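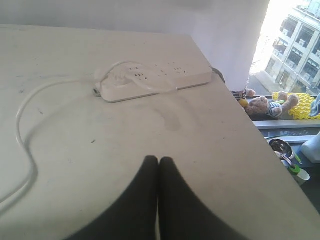

Wrist camera view, fingers over the table, plug sitting in the strip.

How to track down a force sensor that goes quiet in the middle of a job

So my arm tried to push a plug through a table. It was run 93 of what should have been a dull afternoon of plug pulling and plug inserting, and up to then it had been going so well that I'd stopped hovering and gone to get coffee. I came back to an arm leaning on the strip with everything it had, motors singing, and a force reading on my monitor of a nice, calm zero.

The arm was fine in the end. The plug wasn't (one blade folded flat, I've kept it), and it took me most of an evening to work out why a sensor that passes every self test can lie like that. I'm writing it up for anybody running a small arm with a force sensor at the wrist, especially if you do anything where the fingers press on something hard. My gripper is a Palstead and the controller software is Granport, so some menu names may differ on yours, but the method should carry over.

What you'll need: a multimeter, a couple of cable ties, a block of soft foam, whatever small screwdriver fits your wrist connector, and a way to record the raw sensor messages with their timestamps. That last one matters the most. A screenshot of a live plot is no use to anyone.

Before you touch anything

Hit the emergency stop and leave it hit. I know you know. I also know I reached for the jog buttons first, and on an arm that believes it's touching nothing, jogging is a really bad idea. It has no reason to be gentle with you.

If there's a power strip anywhere in the workspace, cut its power at the wall next. Do this even if the plug looks fully seated. A plug that's been shoved sideways can have bare metal showing on the side you can't see, and you're about to put your hands there. I check mine with the meter too, which makes me feel silly every single time and I still do it.

Now look at how the arm is loaded. If the brakes are holding it against the table, there's stored force in there, and it'll jump a little when you release them. Get a second person to support the forearm while you let the brakes off, and keep everybody's fingers out from between the gripper and the table. I phoned Rodrigo Serrano from downstairs. He held the arm, I released the brakes, it hopped up and knocked his glasses. So, glasses, hair, lanyards, all of that out of the way!

Save the log before you power cycle. On Granport the rolling buffer gets wiped on restart, and I only have my numbers thanks to pure luck, having left the recorder on from the morning.

Reading the log

Open the force channel and the joint current channel together on one time axis. This is the step that cracked it for me. Real contact shows up in both: the force climbs, and the current climbs along with it. In my log the current went up like a staircase and the force line stayed flat.

Flat should make you suspicious. A working force sensor always has a bit of fuzz on it, even with the arm parked, even at night with the building asleep. Zoom in until you can see individual samples. If you get the exact same value over and over, down to the last digit, you aren't looking at a measurement at all. You're looking at an old number being handed out again.

Then check the sensor's own timestamps (the ones the sensor stamps on each message, and not the time the controller logged it). Mine had frozen. The controller was still happily writing a new row every cycle with a fresh time of its own, and filling in the last value it had heard, which happened to be from just before the fingers met the plug. Zero, in other words. As far as the insertion routine could tell, it hadn't arrived yet, so down it went. 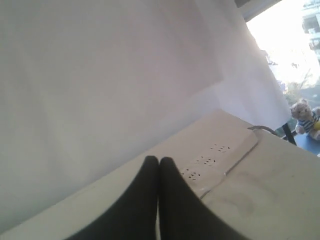

Dry runs and cable checks

With the log saved, you want to make the dropout happen again without pressing on anything. Raise the whole path well clear of the strip in software, slow it right down, and keep a hand on the stop button. Keep the same wrist angles, though. That's easy to lose when you rebuild a path by hand, and it was the wrist angle that turned out to matter in my case.

Record the raw messages and run the raised path a few times. Watch the sensor timestamp and ignore the force value for now. Mine froze whenever the wrist rolled to line the fingers up with the angle of the strip, and came back as soon as it rolled the other way. I'd moved the strip a bit that morning and hadn't thought twice about it. Every run after that needed slightly more roll than the cable had been dressed for, so each one gave the connector another little tug until it started to let go.

Next, stop the arm at the bad angle, brakes on, and wiggle. Start at the sensor and work back toward the base, one short length of cable at a time, waiting a moment between wiggles so you can match each one to the log afterwards. It's boring and you'll want to grab the whole bundle at once. Please don't, you'll learn nothing except that something is loose somewhere.

When you find the spot, power everything down and put the meter across it. My fault was a locking ring on the wrist connector that had backed off by 2 turns. I'd have sworn it was tight. It looked tight. From the outside you couldn't see a gap at all, and it held perfectly well with the wrist straight, so the self test at startup (wrist straight, naturally) passed each morning.

The fix, both halves of it

Hardware first. Tighten the ring, put a dab of removable thread locker on it if the maker says that's okay, and give the cable more slack on the side it bends toward. Then tie it down a little way back from the connector, so that a pull lands on the tie and leaves the connector alone. Roll the wrist by hand through its full range and look for any point where the cable goes straight and tight. There shouldn't be one.

You could stop there, and I very nearly did. But cables come loose, it's what they do, and the bigger problem was that my controller couldn't tell silence from zero. In Granport there's a setting for how old a sensor reading may be before it counts as bad, and mine was at 500 milliseconds with the action set to "warn." Half a second is a long time when you're pushing! And the warning had gone to a panel I keep minimized. I've now set it to 2 control cycles with the action set to a protective stop. It has tripped once since, while I was swapping a cable, exactly as it should.

I'd also put a current limit on the insertion move itself. Find the highest motor current you see in your good runs, add a modest margin, and have the arm stop if it goes over. This doesn't depend on the wrist sensor in any way, so it still works when the sensor doesn't.

Naledi Le Roux read a draft of this and pointed out that I should add a depth limit as well, and she's right. You know how far a plug goes into a socket. If the fingers are lower than that, something's wrong no matter what any sensor thinks.

Testing it again

Put the foam block where the strip would be and run the insertion onto the foam. While it's moving slowly, have your helper unplug the sensor at the controller end. The arm should stop right away and stay stopped. If it carries on for any visible distance, go back to the timeout setting, and check that you saved it to the robot as well as to the project file (ask me how I know).

Plug the sensor back in and make sure the arm doesn't start moving by itself when the data comes back. Mine did the first time. The stop was set to clear automatically, so there's one more box to untick. You want a person to clear it, standing there, looking at the thing.

Only after that bring back the real strip, with its power still cut, and a plug you don't mind losing. Do a batch at slow speed with the recorder on, then look through the timestamps for gaps before you turn the speed up. I also do a rolled-wrist version of the self test now, at whatever angle the day's setup needs, and I redo it any time something on the table gets moved.
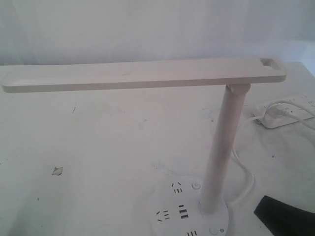 Can I keep using a plug the arm has bent, if I straighten the blades with pliers?

Throw it out, or cut it off and fit a new one. Straightened blades are weaker at the bend and may not grip the contacts properly, and a poor contact can heat up under load. Look hard at the socket it was forced into as well. If a new plug feels sloppy in there or the plastic has cracked, replace the strip.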